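Getting Ready for Hernia Repair: Your Questions
Kandarow Surgical Center, patient pages

We love questions! The ones below come up most often before a planned groin or belly button hernia repair. If yours isn't covered, call the nurse line any morning.

How common is this operation at Kandarow?
Very. Our team did 983 hernia repairs last year, and almost 1000 the year before that. Most people go home the same day.

Do I have to stop eating the night before?
Yes, no solid food after midnight. Clear liquids (water, apple juice, black coffee) are usually fine until 2 hours before you check in, but go by the time printed on your own letter. If you take insulin or a blood thinner, please talk to us a week ahead.

What should I wear?
Loose and soft wins every time. Pants with a stretchy waist, slip-on shoes, and a top that's easy to get on and off.
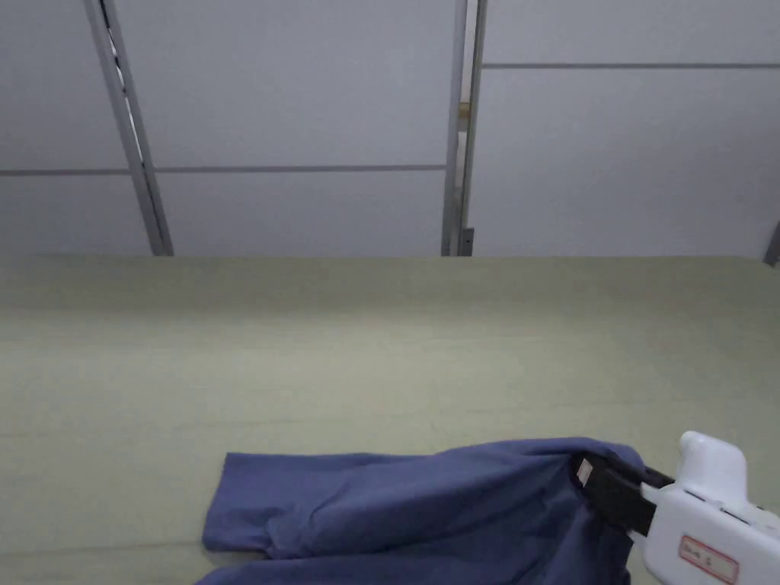 Leave jewelry, contact lenses and nail polish at home. Glasses and hearing aids can stay with you until you reach the operating room, and we'll get them back to you as soon as you're awake.

Will I get a mesh?
Most adults do. The mesh supports the weak spot while your own tissue grows into it, and it lowers the chance of the hernia coming back. Small belly button hernias can sometimes be closed with stitches alone. Your surgeon will go over both choices at the Avram Clinic visit, so bring your list!

Open or keyhole?
Both work well. Keyhole repair means several tiny cuts and often a quicker return to normal life. Open repair uses one longer cut and can sometimes be done without full general anesthesia, a great option for some people with heart or lung trouble. 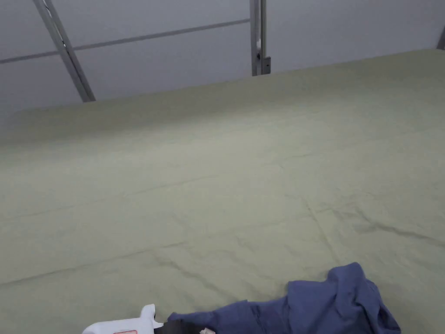

A pale green sheet, lightly creased.

How sore will I be?
Expect the first couple of days to be the worst, especially getting out of bed. Roll onto your side, drop your legs over the edge and push up with your arms. It makes such a difference! Hold a pillow against your belly when you cough or laugh.

When can I lift things?
Walk as soon as you like, the more the better. Heavy lifting waits 6 weeks, and that includes toddlers, suitcases and bags of dog food. Desk work is often possible much sooner. 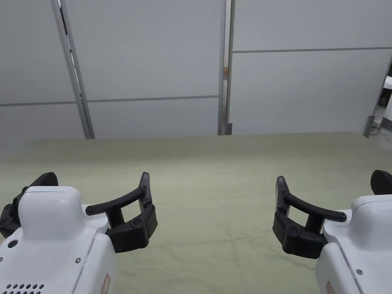 White grippers on either side of a cloth-covered table.

Where do I park?
Use the Rasier Street garage and take the elevator to the lobby. The Brukex shuttle also stops at our front door, but you'll still need an adult to ride home with you.

When should I call?
Call right away for a fever, spreading redness, vomiting that won't stop, trouble peeing, or a new hard, painful bulge. Some bruising is normal, and yes, it can travel downward and look dramatic.

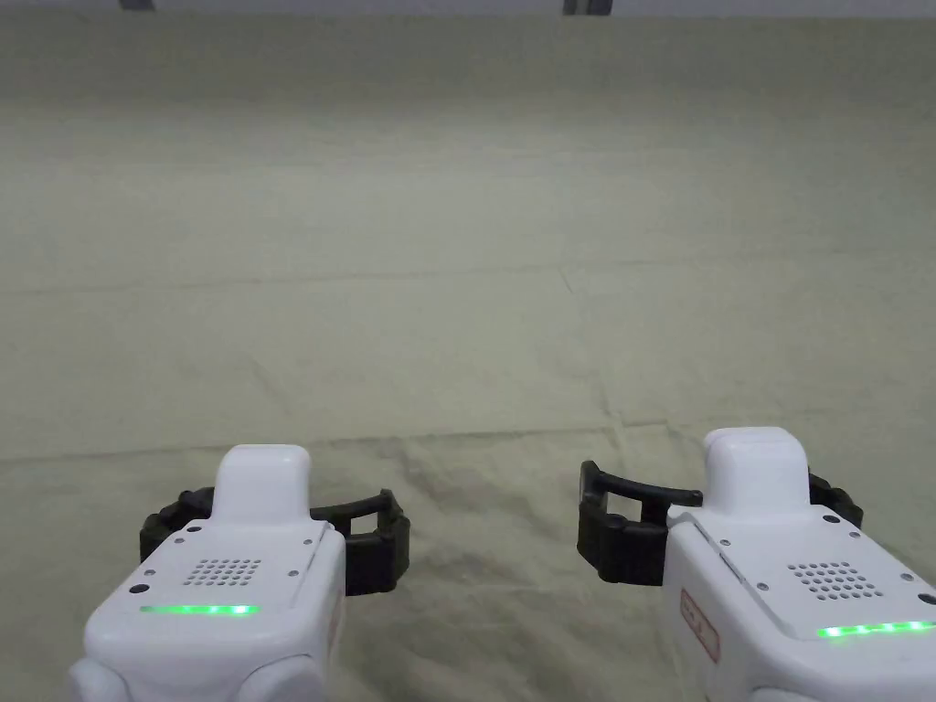 Soft folds in a large light-colored cloth.

Can I shower?
Yes, the day after surgery. Let the water run over the dressing and pat it dry. Baths, pools and hot tubs wait until your follow-up visit.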